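Notes on a grip fault

The left arm stopped twice on the sandwich job at Kindville, so Dede Gbeho and I went through it again. 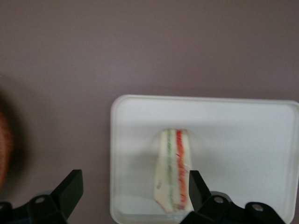

Last updated: Tuesday, September 12, 2023

The log gave fault 58 both times, a grip force limit. Film wrap slips, the fingers close harder, and the arm halts. 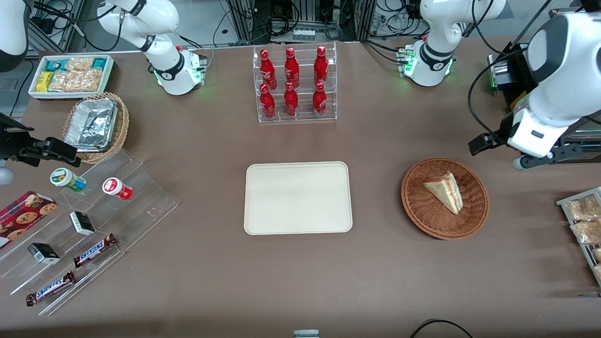 Is it safe to reach in after a halt?
Wait until both arms are powered down - the second one can still move.

I hadn't waited, and Dede told me so. 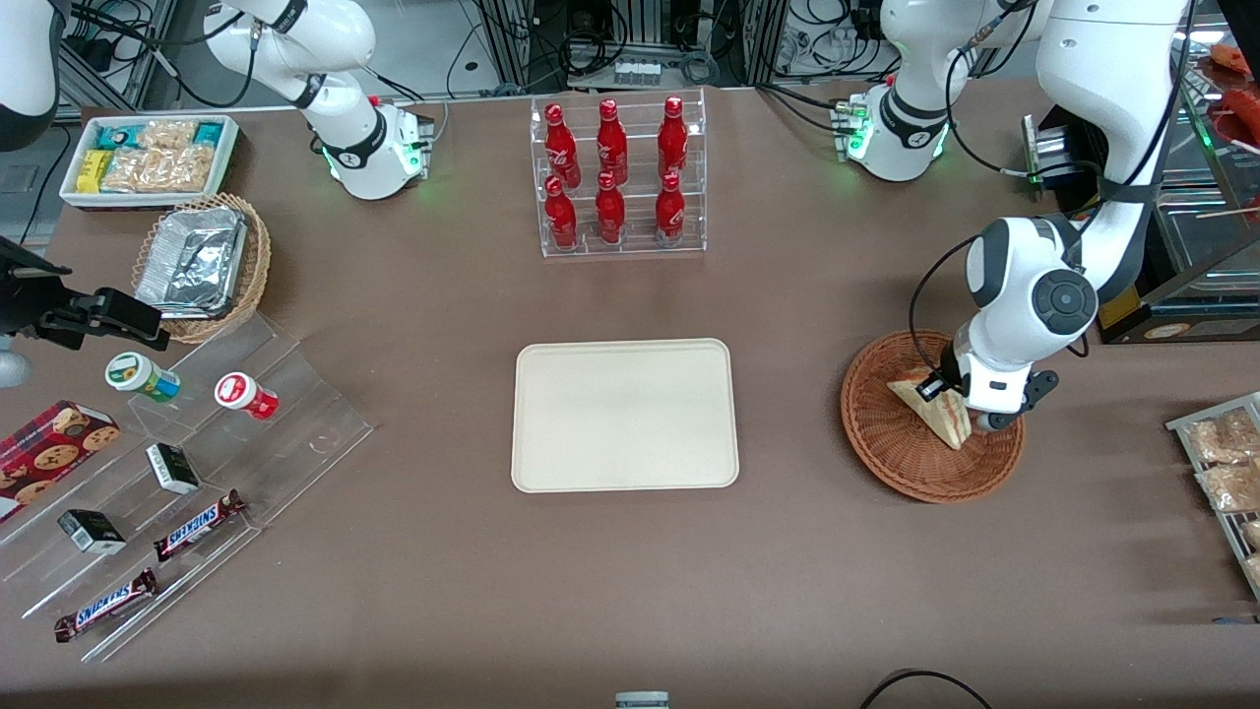 We lowered the closing speed and set the retry limit to 26. It had been 649, left over from Hollora.

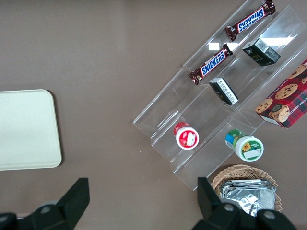 The small round tubs are next, in October.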